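Hand grippers, station 5: pad liner keeps fraying

trorkon_bench
2024-03-18
Second time I've relined the left finger on one of our hand grippers. The liner frays at the edges and loose bits curl into the gap. The right finger is fine. Job is small hardware on a white stand, padlock and so on. Last liner went 382 cycles.

s_sumampouw
Which adhesive? On our Vudham cell the liner only tore after the edge lifted. Clean the block, press it for 30 minutes, trim flush.

mertens77
I don't buy the glue theory. One side wears and the other doesn't, so your fingers aren't closing evenly. Check the linkage bushings for play first.

s_sumampouw
Play would show up on both pads. Ours had none and still frayed at 147 cycles.

mertens77
Not if one side drags first. Got pictures?

trorkon_bench
Bench, then the fingers close up:
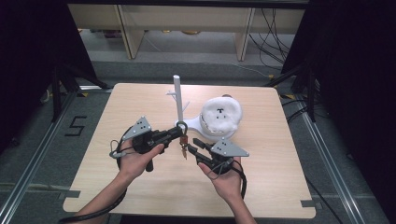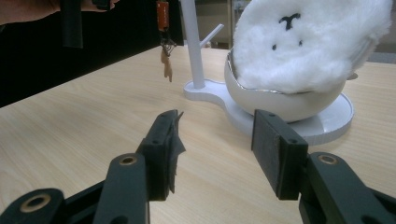 Els Bosman at Stetholm told me to swap both liners together even if one looks good, so the grip stays centered. I've only been doing the bad one - maybe that's my mistake. I have 2 spare sets and will check the bushings while it's apart.

mertens77
Do the bushings before you glue anything.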